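Workshop's home-help robot gets its training data by hand, but questions remain

A shared workshop is trying to build a robot that can tidy a kitchen table, and its members say the hard part will be done by people picking things up over and over again until a machine has enough to copy. Whether that will produce a robot anyone wants in their kitchen is far from clear.

The project, known as Rultska, is led by Anqi Liao, who rents a bench at the Dai workshop and has been building small machines there for 3 years. Its aim sounds modest. A single arm, bolted to a table, should be able to pick up household odds and ends and put them in a basket.

So far there is no arm. There is a drawing of one, and a box of motors bought second-hand. What the group does have is a pair of hand-held grippers, plastic, with a marker cube fixed to each so that software can work out where the jaws are at any moment. Members take turns to hold one in each hand and move things about on the table. Liao's plan is to fit the same jaws to the arm later on and let it learn from the recordings.

"If you can do it with these, the arm should be able to do it," Liao said. "You're giving up your fingers. That's the point of them."

That "should" is carrying a good deal of weight. A person holding a gripper still has a shoulder, an elbow and a wrist that bend in ways a cheap arm will not. They also know what a bottle is, and will shift their grip without thinking when one starts to roll.
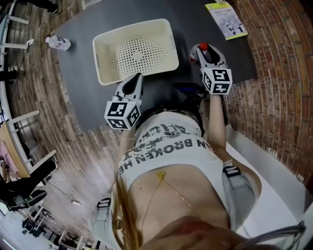 SUNDBERG, November — Work at the table has gone on through the autumn, and the group's log now stands at 1,454 recorded attempts. Each is one go at moving one object. The props are the sort of thing found in any kitchen drawer or recycling bag, among them a small plastic bottle with a red cap, handled on its side with the jaws closed round it, and a cream plastic basket with holes in the bottom and sides.

The log is less impressive on a closer read. It does not separate clean attempts from fumbled ones, and Liao accepts that someone will have to go back through and mark them. Nor does it say who was holding the grippers, although members plainly work at different speeds and some reach across the table where others go round.

Asked how many attempts would be enough, Liao gave no figure. Up to 200 for each object was the early guess, she said, but that was made before anyone had tried it with things lying at odd angles.

There is also the matter of the room. Every recording so far has been made at the same dark grey table, beside the same brick wall. A robot taught in one spot may well do nicely there and go to pieces on a white worktop with the sun coming in. Liao said she would like to move the sessions into members' homes after the new year. No dates have been set, and only 2 members have offered a kitchen.

The money is small, which is in the project's favour. The group prints its own parts and borrows time on a computer belonging to Zorer, a local repair firm that also uses the workshop. Zorer said it was happy to help but had no plans to sell anything that came out of the work.

Other bench holders are split. One, who builds model railway controllers and asked not to be named, said he could clear the table himself in the time it takes to start a recording. Another thought the grippers were the best thing made at Dai in years — arm or no arm — and wanted a pair for her own project.

Liao says the first motors will be mounted before the spring. An earlier notice on the workshop door gave the same job as due by the end of summer, and it was still up last week.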